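Gemus Replacement Pawns and Tokens

Home / Parts and Spares / Playing Pieces / Pawns

Product code: GP-43
Maker: Gemus
Sold by: Hindale Games Supply
Pack size: 100 pieces, one color per bag
Availability: in stock

Description

The GP-43 is a molded plastic pawn for track and tile board games. It replaces lost or broken pieces in family games and is sold in bulk to schools, libraries, game cafes and small publishers. The profile is the traditional one: round head, short neck, wider body. The base is flat and slightly hollowed underneath so that the piece sits on its rim.

The current version replaces the older GP-40. The neck is thicker, and the mold line has been moved so that it no longer crosses the top of the head. Old and new pawns can be mixed in one set, but the gloss is a little higher on the new ones and the difference shows under direct light.

Specifications

Material: solid-color ABS, not painted
Finish: gloss
Weight: 2 g per piece
Base: round, hollowed
Balance: upright in any position through 360 degrees of rotation on a level board
Colors: red, yellow, blue, green, black, white
Cleaning: warm water and mild soap. Do not use alcohol wipes on the gloss finish.

Color is molded through the full thickness of the part. Scratches dull the surface but do not expose a different color. Shades vary slightly between production runs. Customers who need an exact match across several bags should order them together and write "same run" in the order notes.

Fit

The pawn suits flat printed boards and tile boards. It is not intended for peg boards – for those, see the Bouchard peg series, which has a pin on the underside. On boards with raised edges between spaces, check that the base fits fully inside one space before ordering in quantity. Single samples in any color are available from the parts desk.

Magnetic travel sets need the Nuvix insert. It presses into the hollow of the base and is sold separately. Once pressed in, the insert cannot be removed without damage to the rim.

Safety

Small parts. Not for children under three years. Keep away from heaters and hot car interiors, where the neck may soften and lean.

Ordering

Bags are sealed and are not split. Mixed-color bags are packed to order and cannot be returned once shipped. Unopened single-color bags can be returned in the original packing with the order slip.

Questions on fit and samples: Qistina Govindasamy, parts desk
Bulk and publisher orders: Vernon Lavoie, trade sales

Page revised 3/5/21 – cleaning note changed, GP-40 removed from the order form.

Related items

Bouchard peg series, pin base
Nuvix magnetic insert
Gemus draw bag, cotton

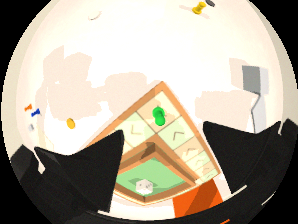

Glossy green pawn on a corner tile (rendering).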